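Home | Stories | Mobile Games | Forum | About

Filed under: Short Fiction, Gamers & Gaming

The Last Level of Trundik

Genowefa Pietrzak had been stuck on level 931 of Trundik for so long that her thumb had learned the whole thing by heart. Jump, jump, slide, wait for the owl, jump. And then the bridge dropped, every single time!

She loved it anyway. She loved the silly trumpet when you found a key, and the little miner who took off his hat when you lost. She had nearly 3000 coins saved up and refused to spend even one on a hint.

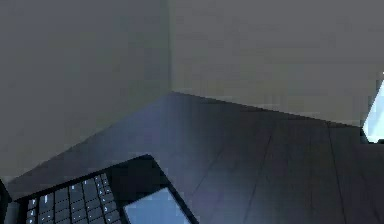
Try it without the lantern, Henrique Brandão wrote in the game chat, a little after midnight. The owl only comes for the light, and the bridge only drops for the owl.

Genowefa read that twice and laughed out loud. Without the lantern! She had carried that lantern since level 25, polished it, upgraded it, paid for the blue flame. She typed back that he was a genius or a crook, and she would know which in a minute.
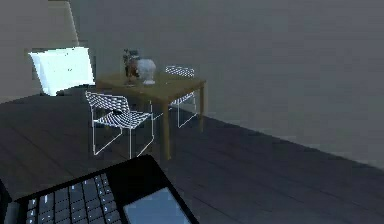 Level 931 was a different place in the dark. The trumpet sounded far away, the miner walked on tiptoe, and she found she was holding her breath right along with him. Behind the bridge was a room she had never seen in any video, with a small wooden table and two white wire chairs, as if the game had been expecting company. She sat the miner down in one of them. A minute later the other chair creaked, and a second miner, with Henrique's name floating over his hat, pulled himself up to the table.

"Crook," she typed, grinning, and dealt the cards.

Last updated: July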